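Sun 13 February

Aubergines, again

I said last month that I was going to get to grips with my vegetables, and then I didn't, and then the salad drawer went a bit whiffy. So this weekend I finally had a go at sorting how we keep things.

The trouble is that I shop like I'm feeding 19 people. Sheena Moffat (she of the legendary chutney) told me years ago to stop hiding veg in drawers and put it all in one big open tub where you can't ignore it. I did nothing with this advice until Saturday, when I pulled out two courgettes I'd no memory of buying.

So, new system! Everything that doesn't need to be properly cold goes in an open bin on the bottom shelf of the larder. I wanted metal, as the plastic one cracked down the side the winter we moved to Daswood, and wicker is a pain to wipe. Metal does scratch, mind you. Gregor says he'd be forever polishing it - I told him it's for vegetables, not for the Queen's silver, and he went off to make the tea.

Aubergines are my weak spot. I can't walk past one if it's nice and shiny. I use a 500g one for a tray bake, sliced thick, plenty of oil, garlic, then 40 minutes or so while I potter. I don't bother salting them first any more and I really can't taste the difference. They sulk in the fridge, too - mine always go brown inside - so they get a spot in the bin and I try to eat them within a couple of days.
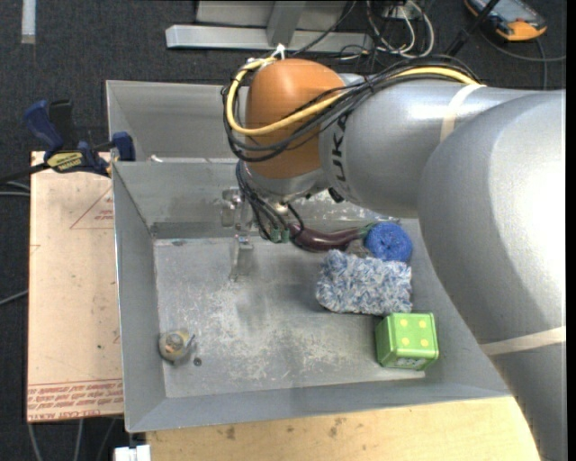

A good glossy one at the back of a grey metal bin, scratches and all.

Next job is the onions, which are still in a carrier bag on the back of the door. If anyone has a way of stopping the skins going everywhere, please tell me, I'm sweeping them up daily. Tray bake tonight, with the last of the feta.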